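Small States and the Habit of Asking Permission

I taught comparative politics for a long time before I moved to a research post, and one question from students never changed. Why should anyone study the foreign policy of a small country? My usual answer was that small countries make more decisions than large ones give them credit for. I still think so, but I have come to believe that scholars in my field share the blame for the students' doubt. We write about small states as if their main activity were waiting.

Open almost any edited volume on regional cooperation and look at the verbs. Large states propose, press, withdraw and return. Small states respond, adapt, hedge and align. Some of this is accurate. A country with 90 diplomats can't staff every working group, and it has to choose where to send people. But choosing is a policy, and we tend to record it as an absence.

Where the evidence comes from

Part of the trouble is our sources. Most of us begin with treaties, summit statements and speeches, which are easy to find and easy to cite. These texts are written at the end of a process, when the wording has been smoothed by everyone at the table. A small delegation that got one clause changed in a draft will leave no mark on the final page. To find that clause you need the drafts, the cables and the people who were in the room.

Mabli Craddock made this case in a working paper for the Predell Institute, and I think she was right. She read 876 pages of committee minutes from the Jukholm talks on shared fishing waters and compared them with the published agreement. The smallest delegation had written the first version of the dispute procedure. The published text credits the chair. Every later article I have read on Jukholm, including one of mine, repeats the credit to the chair.

I don't raise this to scold anyone. Reading minutes is slow work and journals rarely reward it. A model with a clean typology will get through review faster than a paper that says the record is messy and here is what it contains. Younger scholars know this, and they plan their dissertations around it.
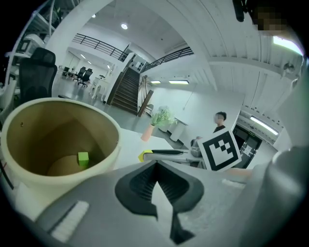 What we call influence

The second problem is the word itself. We usually measure influence by outcomes: who got what they asked for. That favors states that ask for a lot in public. A government that keeps an item off the agenda, or delays a vote until the next session, may have gotten exactly what it wanted. The Torvik transit agreement is a good case. Two landlocked members spent most of the negotiation arguing about the order of meetings. Outside observers found it petty. The order decided which customs rules would be settled before the larger ports came into the discussion, and those rules have stayed in place since 2000.

I have heard the objection that this gives small states too much credit, and that with enough patience anyone can find a hidden success in a file. The objection is fair. Some delegations are passive, some are badly led, and some follow a larger neighbor on every vote for years. A researcher should be able to say so. My point is only that we should look before we say it, and at present we often don't.

Area knowledge still matters

Departments have been cutting language training for as long as I have worked in them. The argument is that official documents come in English anyway. The drafts don't, and neither do the parliamentary debates in which a minister explains to voters what was traded for what. When I worked on Clovberg's accession talks, the English record suggested a government that accepted every condition on competition policy. The debates at home showed a cabinet that had split on the question and sent its negotiators out with a very narrow list of things they could sign. I could read those debates only because a department paid for my language courses when I was a student.

I would ask two things of editors and hiring panels. Count archival work and language skill as method, with the same weight given to statistics. And when a manuscript says that a small state "had little choice," ask the author how they know. It is a claim about what happened inside a government, and it ought to come with a footnote.

My students still ask the same question each May when they pick thesis topics. I have started handing them a set of minutes and telling them to come back on Tuesday.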